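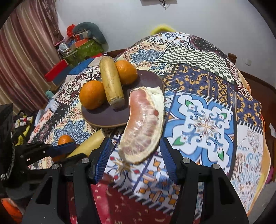

Search this site Enter keywords Go

Keeping Cut and Whole Produce at Room Temperature: Weight Loss, Surface Change and Ease of Peeling

Kedbridge College, Food Studies, second-year project report

1. Background

Many households leave fruit and vegetables out on the kitchen table for most of the day. Some of it is whole, and some of it has been peeled or split and not finished. Our course notes cover cold storage in detail but say little about the hours between the shop and the refrigerator, or between peeling and eating. We wanted to measure what happens in those hours with ordinary produce in an ordinary room.

We chose pomelo and orange because they are both citrus but have very different peel. A pomelo has a thick layer of pith that stays on the fruit unless it is pulled away by hand. An orange has a thin peel and much less pith. We added a pale root vegetable, daikon, so that we had one item with no peel to speak of and a cut end exposed to the air.

Our questions were these:

How much weight does each item lose over 6 hours on a table?
Does leaving the pith on a pomelo segment slow the loss?
Does the cut end of a root vegetable change before the rest of it does?

2. Materials

All produce came from the Kavano market on the same morning. We bought one large pomelo, a bag of oranges and several daikon. The pomelo weighed 1,978 grams before peeling. We used a Bellini kitchen scale that reads to one gram and a room thermometer. Plates were whatever the teaching kitchen had in the cupboard. We checked that each one was dry and weighed it empty before use.

We did not wash the produce on the day. Washing leaves water on the surface and in the pith, and our first trial gave readings that went down quickly in the first half hour for that reason. Those readings are not included.

3. Method

The pomelo was scored from top to bottom with a knife and the outer peel was pulled off. The fruit was then split by hand. For half the segments we removed all the pith and the tough skin around the flesh. For the other half we opened the skin on one side only, so the flesh was exposed there and the pith stayed along the outer curve and at the ends.

Splitting took longer than planned. The pith tears along its fibers, and the ends of the segments come away ragged unless they are cut. We decided to leave ragged ends as they were, as trimming them would have changed the weight and opened more of the flesh.

Oranges were left whole. Each daikon was trimmed at one end and otherwise left alone. Each item was weighed at the start and then every hour. Between weighings the items stayed on the table, away from the window. Nothing was covered. The room was at 21 degrees at the start and one degree warmer by the end.

At every weighing we also wrote a short note on the surface: shiny or dull, firm or soft, any change of color. Two of us wrote notes separately and compared them afterwards.

4. Results

4.1 Pomelo

Segments with all the pith removed lost the most. The largest of them started at 51 grams and was down to 46 at the end. A segment of nearly the same size with the pith left on lost two grams over the same period. The other pairs showed the same order, although the gap was smaller in the small segments.

The exposed flesh went from shiny to slightly dull by the third hour. At the end the outermost vesicles felt dry to the touch, but the ones underneath were still full. The pith itself became a little stiffer and was easier to pull off than it had been in the morning.

4.2 Oranges

Whole oranges showed no change we could measure with our scale. One reading was a gram lower than the one before it and then went back up, so we treated it as a scale error. Surface notes were the same at the start and the end.

4.3 Daikon

The heaviest piece weighed 462 grams at the start and lost four grams. Nearly all the visible change was at the trimmed end, which became rougher and darker while the sides stayed smooth. One piece already had light brown marks along its side when we bought it, and these did not spread.

5. Discussion

The pith seems to work as a cover on the side where it is left in place. This fits with what we expected from its thickness. For a household, the practical point is simple – if a pomelo is going to be eaten over an afternoon, split it but leave the pith on until each piece is wanted.

For the daikon, slicing off a thin round from the cut end before use would remove the part that had changed.

There are limits. We had one pomelo, so all our segments came from the same fruit. The scale was too coarse for the oranges, and a Trasus laboratory balance was booked by another group for the whole of Monday. We also handled the segments at each weighing, and some juice was left on our gloves.

6. Further work

We would repeat the test with three pomelos and a finer balance, and run it overnight. We would also include half oranges, cut side up, to compare exposed flesh in the two fruits directly. A covered set under a bowl or a clean cloth would show whether covering makes up for removing the pith.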